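Linen shrinkage, measured

I have been replacing our bedding and kitchen cloths over the past two years, a piece at a time, and in April I started writing down what each one did in the wash. The notes have reached the point where they are worth typing up. Most of what follows concerns plain white cotton and linen, unpatterned, washed at home in a front loader and dried on a line in an unheated room.

The usual advice is that linen shrinks and cotton shrinks less. This is true only if you already know how the cloth was finished at the mill. Woven cloth is held under tension on the loom and again during finishing, and the yarns are set in that stretched state. The first hot wash lets them go. What people call shrinkage is mostly this relaxation, with some added crimp in the yarn as the fibers swell and the threads push around each other. A cloth that has been washed or compressed by the mill before sale has already given up most of it.

The label tells you very little. "Prewashed" can mean a proper wash or a rinse for softness. I wrote to Hendriks, the shop where I bought the first set of sheets, and Josefien Mertens there was good enough to look up the supplier's sheet for me. It gave a figure for the warp and none for the weft. That is common, since the warp usually moves more, but it leaves you guessing about the width, and the width is what decides whether a fitted sheet goes over the mattress corners.

My method is plain. Before the first wash I lay the cloth flat on the floor without pulling it, leave it overnight, and put in four small marks with colored thread, well inside the hems. Hems are useless as reference points because they are several layers thick, they are sewn with a different thread, and they pucker. I measure between marks in both directions with a steel tape, wash, dry, leave it overnight again, and measure once more. No ironing before measuring. An iron will stretch damp linen far enough to hide the effect you are trying to see.

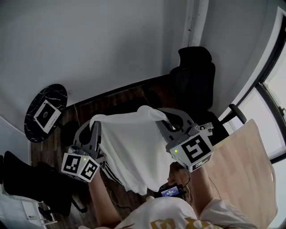
The overnight rest matters more than I expected. Cotton and linen both take up water from the air, and a cloth measured straight off the line on a dry winter day reads differently from the same cloth after a night in the room. I wasted several measurements before I started leaving everything to settle.

The marks started 600 mm apart in each direction, which makes the arithmetic easy. One percent is six millimeters, and a steel tape read with some care is good to one millimeter if the cloth is lying flat. The tape is the smaller source of error. Laying the cloth out is the larger one. If you smooth it with your palms, you are pulling it, and a loose weave will give you several millimeters without any feeling of resistance. I now pick the cloth up, let it drop, and pat down only what refuses to lie flat.

The Jitcombe linen sheet lost 23 mm in the warp on the first wash and two in the weft. The second wash took a little more off the warp, and after that the changes were smaller than my error. That is a perfectly respectable result for unfinished linen. It does mean that a sheet bought to the exact length of the bed will no longer tuck in at the foot.

The Irnov cotton was better in the warp and worse in the weft. I had not seen that before and measured it again to be sure. Cor Koster, who wove for a living before he retired, suggested by email that the cloth had been stretched to width on the stenter frame to make up an order, and that the wash had simply given the width back. I have no way to check, but the edges support him. The selvages had a slight ripple after washing where the body of the cloth had drawn in and they had not.

Temperature has less influence than people think, at least for cotton and linen. I washed one Irnov cloth at 40 and its twin at 70 (degrees Celsius, the machine is European), and after three washes each they were within a millimeter of one another. The hotter one got there sooner. If you intend to cut and sew the fabric, this argues for one hot wash at the start, before cutting. If you intend only to sleep on it, you can wash it as you like and it will end up in the same place.

Tumble drying is a different matter. The mechanical action keeps working the yarns closer together after the water has done its part. I tested this on a single tea towel, so take it for what it is: a towel that had been stable through five line dryings lost another six millimeters in the warp after one cycle in a borrowed dryer. I did not repeat it.

On recovery: you can get some of the length back by pulling the cloth while it is damp. Two people on opposite ends, pulling along the warp, then folding and leaving it under a weight. This was ordinary practice in houses with a lot of table linen, and it gives a good flat surface with very little ironing. The length goes again at the next wash. Pull with the grain only. Pulling corner to corner skews the weave, and a skewed tablecloth hangs badly until it is washed again.

For buying, I now add five percent to the length of any linen that has not been washed by the mill, and three percent to the width of everything. The Jitcombe pillowcases are still in their wrapper. I will add their figures below when they have been through three washes.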